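Limpieza de mesas en la oficina: la galería

Hola otra vez. Ya sabéis que en esta página voy dejando cosas de la oficina de Jusska, casi siempre plantas, meriendas y alguna mudanza de muebles, y hoy toca la limpieza de las mesas blancas. Llevaba desde abril queriendo dedicarles una entrada, porque son preciosas el día que llegan y al cabo de una semana tienen huellas de todo el mundo, cercos de café y un polvillo gris que no sé de dónde sale. Shewit Endale me pidió que contara también lo que usamos, así que lo voy metiendo entre foto y foto, sin mucho orden.

Empiezo por la bayeta, que es la protagonista. Es de microfibra, azul clarita, y ya no concibo otra cosa para estas superficies (el papel de cocina deja pelusa y los trapos de algodón solo pasean la suciedad). 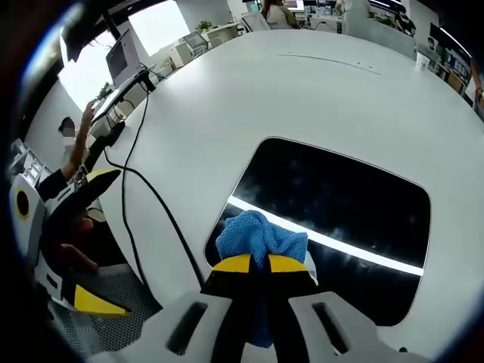
Última modificación de esta página: 29/07/2020

La bayeta azul, hecha un gurruño sobre la mesa grande. Detrás queda el panel oscuro encajado en el tablero, negro brillante, con sus motitas de polvo y unas manchas pálidas. ¡Y con ese reflejo blanco que lo cruza en diagonal!

El panel es mi cruz. En lo blanco el polvo se disimula bastante, pero en el negro brillante sale absolutamente todo, y encima con la luz del techo. Lo que mejor me ha ido es pasar primero la bayeta seca, sin apretar, y luego otra vez con la tela apenas humedecida en agua. Nada de pulverizar directamente encima — el líquido se mete por las juntas y luego vienen los disgustos. Obsa Lemma es partidario de un chorrito de alcohol en el trapo y la verdad es que se seca antes, aunque a mí me deja velos si no ando rápida. Seguimos discutiéndolo, no hay acuerdo a la vista.

Para el blanco usamos el limpiador de Grutico, el de la botella de siempre, muy diluido: unos 30 mililitros en el cubo pequeño y ya está. Antes comprábamos el de Nuttall, que olía mejor pero dejaba la mesa pegajosa y había que aclararla dos veces. Quien quiera lo que sobró, que me escriba, que hay para rato.

Otra costumbre que me ha salvado la vida es doblar la bayeta en cuatro e ir cambiando de cara. Yo antes la usaba arrugada de cualquier manera, terminaba enseguida y al ponerme a contraluz veía unos churretes espantosos. También ayuda ir de la orilla del fondo hacia una misma, con pasadas largas, y repasar el borde al final.

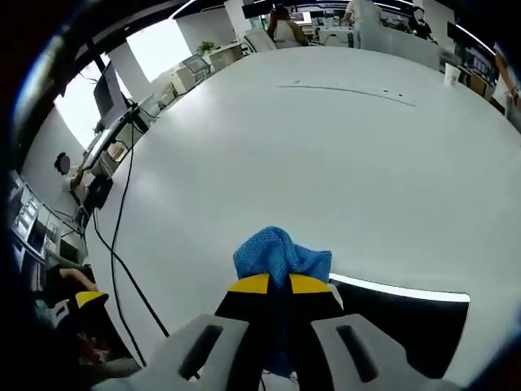

Rincones de la oficina

La misma mesa grande con más sala alrededor: el ventanal, la planta encima del armario blanco, la fila de monitores negros a la derecha y un vaso blanco desechable cerca del borde. La bayeta, en primer término y otra vez arrugada.

Me encanta la luz de esta sala, con la ventana a un lado y la tira blanca del techo, aunque para limpiar es traicionera y según donde te pongas parece que está todo impecable. Los cables que bajan por la mesa los levanto con una mano y limpio con la otra. Y los vasos, por favor, a la papelera antes de empezar, que ya he tenido un accidente con un café con leche y no quiero repetir.

Las bayetas van luego a la lavadora, sin suavizante. Las últimas las compramos en Jiltesance y de momento aguantan muy bien el lavado. La próxima galería será de las estanterías, si encuentro un rato para vaciarlas.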